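Schön, dass ihr die Höhenroute geht! Der folgende Abschnitt gehört zum Routenhandbuch und begleitet euch durch die Einrichtung des Leih-GPS und die ersten beiden Etappen bis zur Benedetti-Hütte.

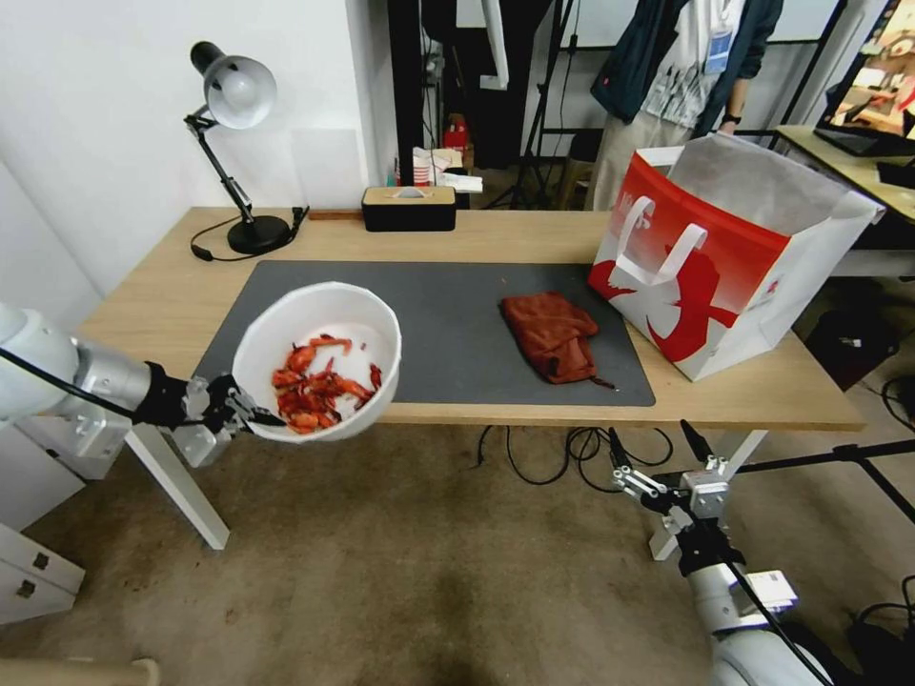

*Tourenteam Noreo-Reisen, Bereich Wandern & Trekking*

## 4. Vor dem Aufbruch

1. Schaltet das Leih-GPS am Vorabend ein und ladet es über Nacht. Der Akku muss am Morgen mindestens 86 % anzeigen.
2. Öffnet **Routen > Nulton-Höhenweg** und wählt »Offline speichern«. Das geht im Hotel-WLAN wunderbar flott, oben am Berg dagegen gar nicht.
3. Stellt den Höhenmesser am Dorfbrunnen von Ultel auf 600 m ein.
4. Tragt eure Gruppe ins Tourenbuch an der Rezeption ein, mit Handynummer und geplanter Ankunft.

**Hinweis:** Das Gepäck für den Transfer steht bis 8 Uhr in der Lobby. Bitte nur ein Stück pro Person und den gelben Anhänger nicht vergessen!
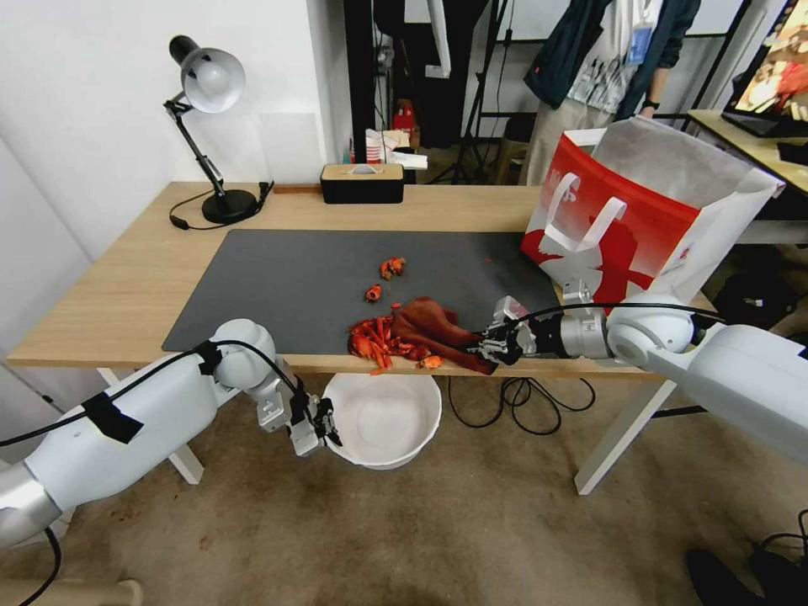

## 5. Etappe 1: Ultel bis Nulton

1. Folgt der Talstraße bis zur Sägemühle und biegt dort links auf den Saumpfad ab.
2. Haltet euch an der Gabelung an die rot-weiße Markierung. Der linke Weg ist auch hübsch, endet aber auf einer Alm.
3. Füllt am Brunnen unter der Kapelle alle Flaschen auf. Bis Nulton kommt kein Wasser mehr.
4. Ab der Kapelle geht es durch Lärchenwald, und der ist im Herbst einfach eine Pracht (plant ruhig eine lange Pause ein).

**Achtung:** Bei Gewitter nicht über den Grat gehen! Nehmt die Forststraße, im GPS als »Variante B« gespeichert.

## 6. Etappe 2: Nulton bis Benedetti-Hütte

1. Startet früh, denn der Aufstieg liegt ab Mittag voll in der Sonne.
2. Am Joch auf 2.150 m den Höhenmesser prüfen und bei Bedarf nachstellen.
3. Steigt auf der Nordseite in Kehren ab. Stöcke kürzer greifen als gewohnt, der Schotter rutscht.
4. Meldet euch nach der Ankunft beim Hüttendienst, dann bekommt ihr die Schlafplätze und den Duschchip.

**Hinweis:** Im April liegt am Joch oft noch Altschnee. Grödel könnt ihr im Hotel ausleihen.

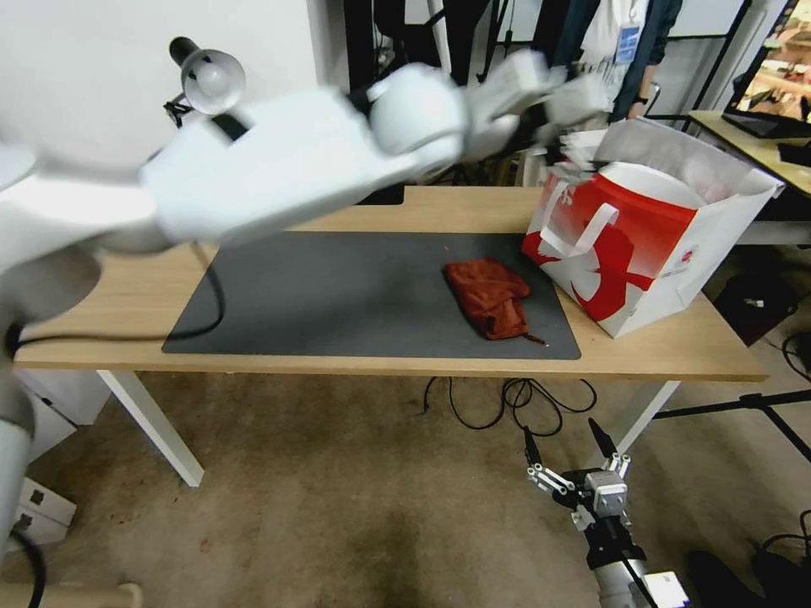 *Tisch mit dunkelgrauer Matte und rostrotem Tuch*

Fragen zur Route beantwortet Aurora Rebelo im Tourenbüro, gern auch abends an der Hotelbar, wo die große Reliefkarte hängt. Das GPS gebt ihr nach der letzten Etappe samt Ladekabel dort wieder ab.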